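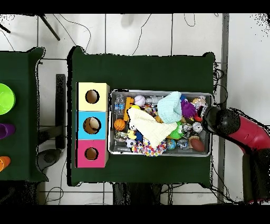

Yellow, blue and pink boxes beside a metal tray of toys.

Grondcombe Toy Lending Records
Data card and README

Summary

The Grondcombe Toy Lending Records describe the lending of small toys from a public toy library to households and child care providers. The release contains 1,299 loan records covering 115 catalog entries. It was prepared by the Grondcombe Toy Library for use in the study of lending services, play materials and household borrowing habits.

Version 2 was released on Monday, January 4, 2021, and replaces version 1 in full. Users who still hold version 1 should delete it, as the return dates in that version were shifted by one day for every loan made at the Tosh branch.

Contacts

Data maintainer: Guoqing Fan, Grondcombe Toy Library
Catalog and item descriptions: Gilmar Tavares, Tosh branch
Corrections should be sent in writing to the data maintainer with the loan number and the field concerned.

Contents of the release

loans.csv: one row for each loan
items.csv: one row for each catalog entry
branches.csv: branch names and opening days
categories.txt: the category list, with definitions
changes.txt: differences between version 1 and version 2
terms.txt: full terms of use

All files are encoded in UTF-8. Fields are separated by commas and text fields are enclosed in double quotation marks. Empty fields mean that no value was recorded. They should not be read as zero.

Fields in loans.csv

loan_id: number assigned at checkout
item_id: matches the same field in items.csv
branch: Grondcombe or Tosh
out_date: date of checkout
due_date: date on which the item was due
in_date: date of return, empty if the item had not come back when the file was made
borrower_type: household, day care, school or other
renewed: 0 or 1
condition_in: good, worn, damaged or incomplete

Fields in items.csv

item_id: number assigned when the item entered the catalog
title: short name used on the shelf tag
category: one value from categories.txt
age_band: lowest age for which the library lends the item
parts: number of separate pieces, counting the container
year_added: year in which the item entered the catalog
status: active, in repair or withdrawn

Categories

Each entry has one category only. Where an item could belong to two, cataloging staff used the one that appears first in categories.txt. A soft ball with a bell inside, for example, is listed under balls, and its sound is mentioned in the title.

The balls category includes textured balls and toy versions of sports balls. Vehicles includes cars, trains and anything else with wheels that is meant to be pushed. Cloth covers scarves, play silks and squares of fabric used in peekaboo and dress-up. Blocks covers loose building pieces of any material. Mixed is reserved for sets that are lent as a group under one number.
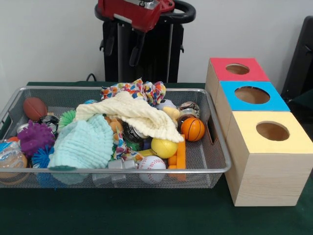
How the records were made

Loans were entered at the desk in Prurker, the library's checkout software. Before November 2018 the Tosh branch kept its loans on paper cards, and these were typed in later by branch staff. Handwriting on the cards was at times hard to read. Where the item number could not be made out, the loan was left out of the release.

Condition on return was judged by the staff member at the desk. No written standard was in place until the second year, and the line between worn and damaged was drawn differently at the two branches. Comparisons of condition between branches should be made with care.

Borrower names, addresses, telephone numbers and card numbers were removed before the file left the library. Dates were kept. Borrower types with very few loans were joined under the value other.

Known problems

The parts field is out of date for many sets in the mixed category. Pieces are lost and replaced, and the catalog is corrected only at the yearly check in January.

Loans to schools are entered under a single number even when several items go out together. Only the first item is named.

Age bands were revised when version 2 was prepared. Older loans carry the new band, and the band in force on the day of the loan cannot be recovered from these files.

The Nastent collection, a gift of 50 items received by the Tosh branch, was lent for five months before it was cataloged. Loans from that period are missing.

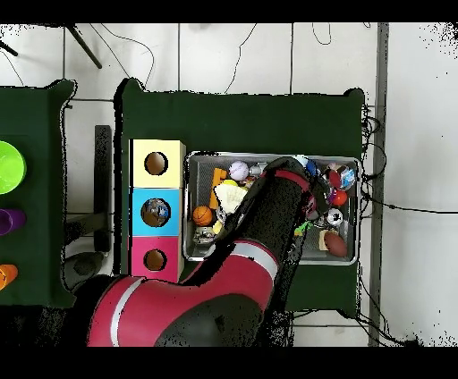
Toys in a metal bin, with a baseball and an orange basketball toy among them.

Suitable uses

The records may be used to study loan length, late returns, renewals and the relative demand for each category. They have been used in classroom exercises on joining tables and handling empty fields, and are small enough to open in an ordinary spreadsheet program.

They should not be used to draw conclusions about the play or development of individual children. A loan shows that an item was taken home. It says nothing of how often the item was used, or by whom. The records are also unsuitable for judging product safety, as damage was recorded without its cause.

Terms of use

The files may be copied, changed and shared for any noncommercial purpose, provided that the source is named. Commercial use requires written permission from the data maintainer. Please cite the release as: Grondcombe Toy Library, Grondcombe Toy Lending Records, version 2, 2021.

Common questions 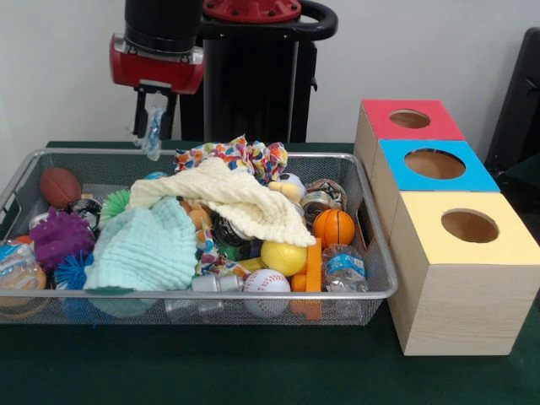

Can a loan be matched to other loans by the same household?
The release has no borrower number, and loans by the same household cannot be linked.

Why do some items have no loans?
Items in repair or newly cataloged may not have been lent during the period. They are kept in items.csv so that the catalog is complete.

Will there be a version 3?
A further release is planned once the cataloging of the Nastent collection has been checked against the branch shelf list.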